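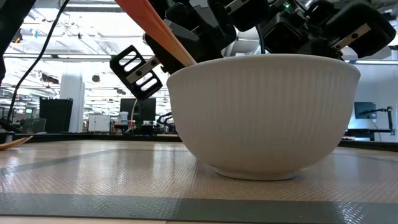
A ribbed white serving bowl on a woven-look table mat.

RILDALE TABLEWARE INTRODUCES RIBBED SERVING BOWL TO THE ZANUMMONT COLLECTION

HUNDESEL, 19th February - Rildale Tableware today announced the addition of a large ribbed serving bowl to its Zanummont collection of everyday ceramics. The bowl is offered in a pale cream-white finish and is available to order now through the company's showroom in Hundesel and its network of 160 independent kitchen and homeware stores.

The new bowl has a deep, rounded body with fine vertical ribs that run from the rim to a narrow foot ring, which has been left smooth. The rim is wide and slightly flared. Rildale developed the shape for mixing, tossing and serving at the table, so that a salad or a batch of dough can be prepared and presented in the same piece.

The Zanummont collection was introduced in November with plates, mugs and small bowls. In a survey of registered customers that closed at the end of the first selling season, the company received 1,271 replies. Of these, 820 named a large serving or mixing bowl as the item they would most like to see added to the range.

"Our customers were clear in their replies, and their comments were detailed," said Kanchan Yadav, head of product at Rildale Tableware. "They asked for a bowl with enough depth to stir in without spilling over the side, and they asked that it look at home next to the plates they had already bought. Both requests shaped the final design."

Work on the bowl was carried out with the Bhatia pottery studio, which also produced the original models for the collection. The studio prepared five trial versions before the final form was approved. Changes between versions dealt mainly with the spacing of the ribs and the angle of the rim. Earlier versions had a wider foot, and this was reduced in the third trial to give the bowl a lighter outline on the table.

"The ribs were the most difficult part of the work," Yadav said. "If they are too deep, food collects between them and the bowl becomes hard to clean. If they are too shallow, the glaze fills them and the pattern is lost. The studio was patient with us, and we are grateful for that."

Rildale recommends silicone or wooden utensils for use with the bowl, as repeated contact with metal whisks and spoons may leave gray marks on the glaze. The bowl may be washed by hand or in a dishwasher. It should not be placed over a direct flame or moved straight from the freezer to a hot oven. A printed care sheet is included in each box.

The bowl is sold singly. Stores that already carry the Zanummont collection may add it to standing orders without a minimum quantity. New trade accounts will be accepted at the Hundesel showroom, where the full collection is on display, and written requests for trade terms will be answered in the order in which they are received.

A matching lid is under review. The company expects to make a decision on the lid once the first season's orders for the bowl have been counted.

About Rildale Tableware

Rildale Tableware designs and supplies ceramic plates, bowls and serving pieces for home use. The company is based in Hundesel and works with independent studios and stores.

Press contact

Kanchan Yadav
Head of Product, Rildale Tableware, Hundesel
Product samples are available to editors on written request.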